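November, gripper comparison, entry started 9:40

Picking up from where the last pages stop. Stavros wants a yes or no on whether we move the cell over to the Kevach gripper or stay with the Prelano we have. My position going in is that the Kevach sheet promises too much and that sim will agree with the sheet, since we built the sim gripper from the sheet. Writing that down first so I can't pretend later that I was open-minded.

What's being compared:
Prelano two-finger, the old one. Known backlash, known fingertip wear, controller behaves.
Kevach two-finger, new. Shorter body, squared fingertips, advertised as "compliant on contact." No number given for the compliance, I looked twice.

Same arm for both. Same controller settings except the tool offset and the payload mass. Task is the rack lift: come down from above, close on the top bar, raise it, hold, put it back. Nataša picked the rack because the bar is thick and the legs are thin, so if the grasp is off-center the whole thing should tip and we don't need to argue about whether it was a good grasp.

10:15. First run of the Kevach model stopped before the descent. Planner complained about a collision between the wrist and itself. I had left the Prelano collision mesh on the wrist link. Swapped it, complaint gone. Lost half an hour to that, most of it spent blaming the planner.

10:50. Second complaint, this one real. Approach pose is too far over to the right of the bar's middle. I'd like to say it's the tool offset but the offset matches the drawing to the last digit. Checked it with the arm parked above the rack.

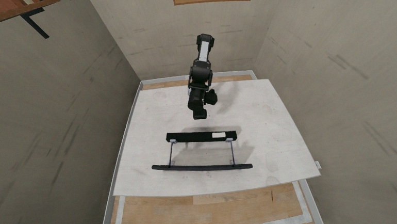 Does a clean grasp in sim tell us anything about the real gripper?

Only that the fingers can get there without hitting something. Friction on the fingertip pads is a value I typed in, and the rack's mass is a value Nataša typed in, so a successful lift mostly shows that our two guesses get along.

Back to the offset. The tip is closer to the right-hand half of the bar and also sits a little behind it, so it's off in two directions and a single sign error doesn't explain it. Looks to me like a rotation of the wrist frame, with the offset applied before the rotation and not after. The Prelano config would hide this, its offset is straight down the tool axis and rotating it does nothing. So the bug may have been in there all along.

11:30. Confirmed, order of operations in the tool config. Fixed for both grippers. The Prelano numbers don't move, as expected. The Kevach tip now lands where it should, over the middle of the bar.

Ran the batch after that. 84 attempts per gripper, start positions jittered, rack rotated at random up to the limit in the task file.

Kevach: 17 failures.
Prelano: also 17 failures.

I don't believe that. Stavros thinks it's a coincidence. I went through the logs and the failing seeds are the same seeds for both, which means the gripper isn't what is failing. In every one the rack's start rotation is at or near the limit and the wrist runs out of travel trying to line up. It's wrapping the long way, nearly 180 degrees, and giving up when it reaches the joint stop.

So the morning's result says nothing about either gripper. It says our task file asks for poses the wrist can't reach. I'm noting it because somebody will find the summary file, see two matching success rates, and conclude that the Kevach is "as good as" the old one. Please don't use that file. I've renamed it.

2:20 pm. Symmetry fix: the bar can be gripped from either side, so let the planner pick the nearer one. Nataša had already written this for the Berisha job and never merged it. Merged now. Started the long batch, 3,000 attempts each, with friction varied between low and hopeful. Leaving it to run.

Other notes while it runs:

The Kevach close command returns before the fingers stop moving. In sim we model this as instant. On hardware it won't be, and our lift starts on the return value. Needs a wait or a position check, I'd go for the check.

The Kevach body is wider on one side than the other. Fine over an open board. It won't be fine in the Feria fixture, where the wall is right beside the pick. Nobody has measured that clearance – I'll do it before anyone signs for anything.

Contact compliance: still modeled as a spring with a stiffness I made up. Wrote to Kevach asking for a force-displacement curve. Last time I asked a vendor for one I got a brochure.

Stavros asked for an interim opinion at 4. Mine is that we have no evidence for switching and not much against it, and that a loan unit on the bench would settle more than another week of this. He'd like to see the long batch first. Fine, but I want the bench test on the plan either way.

To do:
– read the long batch by seed, not by total
– measure the Feria clearance
– finger position check before lift
– Nataša to weigh the actual rack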